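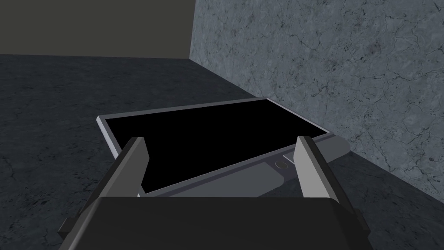 Why Does Bread Dough Get So Big?

My name is Yeshi, and I bake bread nearly every weekend in January, when it's too cold to do much outside. My favorite part isn't eating it (okay, it's a little bit eating it!). It's peeking under the towel and finding that my small lump of dough has turned into a big puffy pillow.

So what's going on under there?

Meet the yeast

Yeast is alive! Each grain you shake out of the packet is a clump of tiny living things, much too small to see one by one. They're a kind of fungus, so they're distant cousins of mushrooms. While they're dry, they're resting. Give them warm water and something to eat and they wake right up.

What do they eat? Sugar, mostly, and they can get it from flour too. As they munch, they let out a gas called carbon dioxide – the same gas that makes soda fizzy.

Why doesn't the gas float away?

Some of it does, but most gets stuck. When you mix flour with water and knead it, you make something stretchy called gluten. Think of thousands of little bubble gum bubbles all squashed together. The yeast blows them up, and the whole lump grows.

Try it yourself

Ask a grown-up to help you stir a packet of yeast and a spoonful of sugar into half a cup of warm water. It should feel like bath water, because very hot water kills yeast. Wait around 11 minutes. Do you see foam on top? Give it a sniff, too. My aunt Zewditu says it smells like her kitchen when she was 5 – I think it smells like old apples.

Next time you have toast, look for the holes. Every one of them used to be a bubble.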